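3.2 Tâche de poussée et déroulement du projet étudiant

La tâche retenue pour le projet de second semestre tient en une phrase, ce qui a longtemps fait croire aux étudiants qu'elle tiendrait aussi en une séance. Le bras, équipé d'une simple tige, doit déplacer sur une planche en bois des blocs de couleurs et de formes variées (cubes, étoiles, cylindres, entre autres) jusqu'à une configuration demandée. Il ne saisit rien, il pousse. L'absence de pince avait été présentée au groupe comme une simplification.

Le module Stelumano accueille 21 étudiants de troisième année, répartis en équipes qui se partagent un unique poste de travail. Chaque équipe dispose du même jeu de blocs et de la même interface de téléopération, baptisée Baird. Les consignes, au nombre de 89 dans la version de février, se composent d'un verbe, d'un bloc et d'une destination : « pousse l'étoile rouge vers le cylindre vert », « éloigne le cube bleu du groupe ». Les équipes étaient libres d'en ajouter. Plusieurs l'ont fait avec un enthousiasme que la grammaire n'a pas toujours suivi, et les formulations ambiguës ont été conservées dans une liste séparée (annexe B). 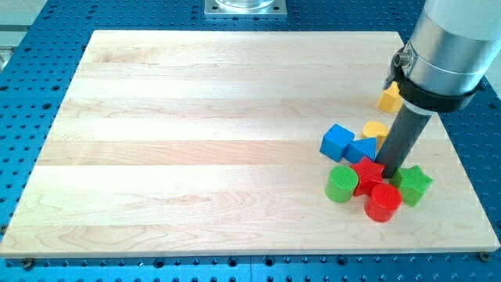 Le recueil des démonstrations s'est étalé jusqu'en avril. Nous avons obtenu 3 659 trajectoires, dont 724 ont été écartées à la relecture, le plus souvent parce que l'opérateur avait changé d'avis en cours de route sans modifier la consigne. Restent 2 935 trajectoires exploitables. Le taux de rejet varie fortement d'une équipe à l'autre - il est le plus élevé chez celle qui avait rédigé le protocole de relecture.

Deux difficultés reviennent dans presque tous les carnets de bord. La première tient au contact : poussée hors de son axe, une étoile pivote avant d'avancer, et l'opérateur passe plus de temps à corriger l'orientation qu'à parcourir la distance. La seconde apparaît quand les blocs sont serrés les uns contre les autres. Toute poussée devient alors collective, et la notion même de « bloc cible » perd de sa netteté. Une équipe a proposé de redéfinir la réussite en conséquence. La proposition a été discutée, puis refusée.

Pour la politique apprise, nous avons repris l'architecture Relthorpe sans modification, à l'exception du pas de temps, divisé par deux après une soirée de réglages dont le journal ne garde qu'une ligne (« mieux »). L'entraînement est confié aux étudiants, l'évaluation aux encadrants. Cette séparation, héritée de l'édition précédente, a sensiblement réduit le nombre de résultats parfaits.

Les critères de réussite sont détaillés en section 3.3. La comparaison avec la méthode de référence Faravetti, programmée à la main et dépourvue de tout apprentissage, est reportée à la section 4, où elle se défend mieux que nous ne l'aurions souhaité.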